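Skutden Household Water Diaries

README for the second release

Contents

What this is
How the diaries were kept
Files
Columns
Units and rounding
Missing values
Known problems
Changes since the first release
Use and citation

What this is

Skutden is a set of written water-use diaries kept by households in two places, Bresport and Majimbun. Each household wrote down every time it ran a tap, flushed a toilet, took a shower or bath, ran a washing machine or watered a garden, and read its water meter every morning and evening. The release holds the typed-up diaries, the meter readings and a short form about each home.

There are 100 households in the set. Bresport has 60 of them and Majimbun has 40. Each household kept its diary for 18 days. The households were not picked at random. They answered a notice sent out with their water bill, and people who answer such notices probably care more about water than their neighbours do. Please do not use the averages here as averages for either town.

The set was made to answer a narrow question: how far can a written diary be trusted against a meter? It has since been used for other things, mainly teaching, and we have tried to write this file with that in mind.

How the diaries were kept

Every household was given a ruled notebook, a pencil on a string and a laminated card with the activity codes. The notebook was meant to hang in the kitchen, where most of the short uses happen. Households with more than one bathroom were given a second notebook for upstairs, and these were merged when the diaries were typed. 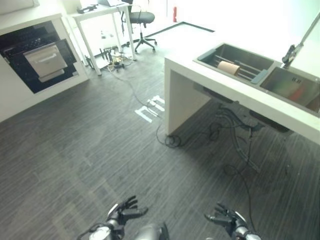 Kitchen uses make up the largest share of entries and the smallest share of volume. A typical line is a few seconds long: filling a kettle, rinsing a cup, wetting a cloth. We asked people to write down the activity, the start time to the nearest five minutes and a guess at the amount, using one of four sizes on the card (cup, kettle, bowl, bucket). Longer uses were written as a start and an end.

Shared uses were to be written once, by whoever turned the tap on. This rule was followed well in Majimbun and badly in Bresport, where the first version of the card did not mention it.

Meter readings were taken before breakfast and after the last use of the evening. Some meters in Majimbun sit under a cover in the pavement, and readings there were skipped in heavy rain. Those days are marked.

Files

households.csv - one row per household
diary.csv - one row per diary entry
meter.csv - one row per meter reading
codes.csv - activity codes and their full names
notes.txt - remarks written in the margins, typed as found, with names and addresses taken out

All files are plain text in UTF-8, with commas between fields and one header row. The notes file has one remark per line, starting with the household number.

Columns

In households.csv:

hh_id - household number, the same in all files
town - B for Bresport, M for Majimbun
people - number of people living in the home
dishwasher - 1 if there is one, 0 if not
garden - 1 if there is an outside tap, 0 if not
sinks - number of kitchen basins, 1 or 2

In diary.csv:

hh_id - as above
day - day of the diary, starting at 1
start - start time, 24-hour clock
end - end time, blank for short uses
code - activity code
size - C, K, W or B for cup, kettle, bowl or bucket, blank if an end time is given
sure - 1 if the entry was written at the time, 0 if added later

In meter.csv:

hh_id, day - as above
slot - AM or PM
litres - meter reading in litres
flag - R for rain, L for late, blank otherwise

The sinks column was added because washing up by hand turned out to be hard to code. In a home with one basin people tend to fill it or use a bowl, and the amount is easy to guess. With two, one is often used for washing and the other for rinsing or for food, and the same few minutes can cover several activities. We kept one code for all washing up (WU) and one for washing vegetables and fruit (VG). Where both were written on one line, the line was split in two and the time shared equally.
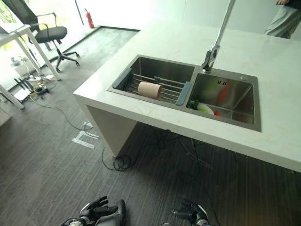

Codes starting with X are for uses that did not fit the card. They include filling a fish tank, mixing plaster and bathing a dog. The full list is in codes.csv. If you need broad groups, the first letter of each code is enough: W for washing things, V for food, P for people, T for toilet, G for garden, X for the rest.

Units and rounding

Volumes are in litres throughout. The size letters have not been turned into litres in the files. For our own work we used the amounts printed on the card, but people's kettles differ, and you may prefer your own figures.

Times were rounded by the households and not by us. You will find far more entries on the hour and half hour than there should be. Meter readings are given as read.

Missing values

A blank field means that nothing was written. The value -9 means that something was written but could not be read. Zero is a real value.

Three Bresport households stopped before the end. Their rows are kept up to the last full day. No values have been filled in.

Known problems

1. Toilet flushes are under-reported at night. In most homes the meter moves between the PM and AM readings, yet the diary is often empty.

2. Sunday entries are thinner than those for other days, and more of them have sure set to 0.

3. One household in Majimbun has a slow leak of up to 400 litres a day. It was found during the diary period. The readings before and after the repair are both in the file, under hh_id 73.

4. The pages from one upstairs notebook got damp and the end times on them are mostly -9.

5. Codes PB (bath) and PC (bathing a child) were mixed up by some households. We left them as written. Joining the two is the safe choice.

Changes since the first release

The sinks column is new. Split WU and VG lines now carry the same start time, where before the second one was left blank. Household numbers have not changed. A fault that dropped the last PM reading for some Bresport homes has been put right - if you worked from the first release, please run your totals again.

Use and citation

The files are free to use for teaching and research. Please do not try to work out which homes took part. If you publish anything based on the diaries, cite them as "Skutden Household Water Diaries, second release, Fomitwood".

Fomitwood is the group that looks after the files. Corrections are welcome and should give the file name, the hh_id and the day. They will go into the next release, planned for August.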